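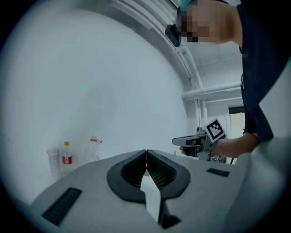
How far apart should bottles stand when they are kept against a wall?

Leave a gap wide enough for two fingers between neighboring bottles, and the same gap between the bottles and the wall. Handled or flared bottles need more. The gap is measured at the widest point of the bottle, which on most trigger and pump types is the head and not the base.

Which bottles does this page cover?

Refillable and single-use plastic bottles up to 5 liters, standing upright on a shelf, counter or bench. Glass is covered on the Nusum glassware page. Pressurized cans are not bottles for our purposes and have their own storage rules, printed on the can.

Does it matter whether a bottle is clear or opaque?

It depends on the contents. Opaque bottles block most light and suit products that lose strength in it, such as hydrogen peroxide and bleach. Clear bottles let you read the level without lifting or opening anything. If a product came in an opaque bottle, refill it into an opaque bottle. A clear bottle inside a closed cabinet is acceptable for dish soap, hand soap and most vinegar-based cleaners.

Can I use cap color to identify the contents?

Only as a second check. Caps get swapped during rinsing, and two caps with the same thread will fit each other's bottles. The label on the body is the identification. We do sell Tunamberg caps in sets of 8 colors, and customers who use them usually pair each color with a written label and a list taped inside the cabinet door.

What should be on the label of a refilled bottle?

The full product name, the dilution if there is one, the date of filling and any hazard wording from the original container. Initials are optional in a home and expected in a shared workroom. Write on the label before sticking it down. Marker on bare polyethylene rubs off in normal handling.

My labels peel. What am I doing wrong?

In most cases the bottle was not degreased. Wipe the area with isopropyl alcohol, let it dry, apply the label from the center outward and leave it overnight before the bottle is handled. Paper labels will fail on anything kept near a sink. Use polypropylene film. On squeezable bottles, keep the label to one face; a full wrap will crease at the first squeeze.

Can I reuse a drink bottle for a cleaning product?

No. This applies even if the bottle is labeled. People reach for a familiar shape before they read anything, and children do not read it at all. Use a bottle that was never sold with a drink in it, and keep it away from the shelf where food and drinks are kept.

Which products should not stand next to each other?

Keep bleach away from acids (descaler, vinegar, some toilet cleaners) and away from ammonia. Separate shelves are not enough if one is above the other, as a leak runs downward. Put each group in its own tray. The tray should hold at least the volume of the largest bottle standing in it.

A bottle has swollen. Can I still use it?

Do not squeeze it. Swelling means gas has formed or the contents have warmed up. Peroxide and bleach both release gas slowly and need a vented cap, part VT in the Tunamberg list. If the room is hot, move the bottle to a cooler place, let it stand, then open it slowly with the cap pointed away from your face. If it swells again at normal room temperature, follow the disposal advice on the original product label.

A bottle has caved in at the sides.

The usual cause is filling with warm liquid and closing the cap before it cooled. Open the cap and the wall normally springs back. A crease that stays is a weak point, and the bottle should be retired.

How full should I fill it?

To the shoulder, never into the neck. For bottles over 400 ml, leave at least 50 ml of air. Trigger heads displace liquid when they go in, so fit the head once with plain water to see where the level ends up.

Can bottles stand under pipes?

Under cold-water pipes, expect condensation in summer, which lifts paper labels and leaves rings on the shelf. Under heating pipes, do not store solvents or anything in a vented bottle. A shelf on the opposite wall is the simpler answer.

Do bottles mark a painted wall?

Colored products do, through drips on the outside of the neck. Wipe the neck after each use. Where bottles stand in one place permanently, a strip of Ó Ceallaigh splash film behind them can be wiped down with the shelf. It sticks to gloss and satin paint. It does not hold on fresh matte paint, and removal may take some of the paint with it.

Do Tunamberg caps fit Vultau bottles?

They fit Vultau bottles with the 28 mm neck. The older wide-neck Vultau bottles need the adapter ring. Jabari Mfaume keeps the compatibility list, which now has 1,298 entries and is searchable by neck size and thread. If your bottle is not on it, send the outside diameter of the thread and the number of turns to close.

Who checks the answers on this page?

Trevor Bunting. The section on vented caps was last revised on 16th August. Corrections can be sent through the contact form; put the heading of the answer in the subject line.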